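Messages by thread | Previous | Next | Search | List home

[okton-workshop] Re: lining and bracing for the dark table
From: Zhenhua Du
Date: 2025-01-08

Yae Iwasaki wrote:
> We have the old shelf frame from Drurnum and want to turn it
> into a dark bench like the one you have at Okton. Three questions.
> Did you staple the fabric or clamp it? Is the wire bracing
> really enough, or should we put in solid diagonals? And what do
> you do about the table surface? Ours is a glossy white laminate
> and I can see every lamp in it.
> We would like to order the fabric before the end of the week, so
> even a short answer would help.
> Yae

Hi Yae,

Fabric first. We clamp. The first version was stapled in September and it tore at the top corners the second time we took it down to wash it. Now the black cloth has a folded hem and is held at the edges. You want more cloth than you think. I ordered for the bare measurements of the frame and had nothing left to fold over, so the second order was 25 percent bigger. The plain matte kind from Jiang came to 289 for everything including postage. They also sell one with a slight sheen under almost the same name, so check the item number before you pay. Wash it once before you cut it. Ours shrank.

Bracing. Two thin wires crossed in an X have been enough for us. Before the wires went in, the whole frame leaned if you put a hand on it. Solid diagonals would work too, but they throw a wider shadow and you will knock your head on them. Pull both wires up a little at a time, going back and forth between them. If you tighten one all the way first, you pull the frame out of square and then the second one never sits right. I check ours when I change the lamps. Our depth is 688 mm and our width is 1564 mm. If your Drurnum frame is much wider than that, I would go up one size in wire.

Table surface. Put down a dark mat and forget about the laminate. We tried painting a spare top and it scratched within a week. A mat can be lifted out and shaken. Cut it a little oversize, let it lie flat overnight, and trim it the next day.
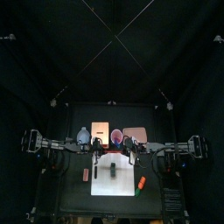
The brackets are the one part I would not try to save money on. We began with the thin ones that came in the Erent box and they bent when the wires were tightened. Put the fittings on before you hang the cloth – I did it in the other order and had to feel for the holes through the fabric.

For things to set out on it, ordinary household items are fine. Keep a plastic bottle or two in a pale color. They show up well against the black, and with dark ones you lose the outline at the back of the table. Wipe them first because dust shows badly in there.

One thing you did not ask about is lint. Black cloth collects all of it. Keep a roller near the bench and do the back panel first, then the sides, then the mat.

I still have an offcut of the cloth and can mail it if you want to look at it under your own lamps before ordering. Send me the address.

Zhenhua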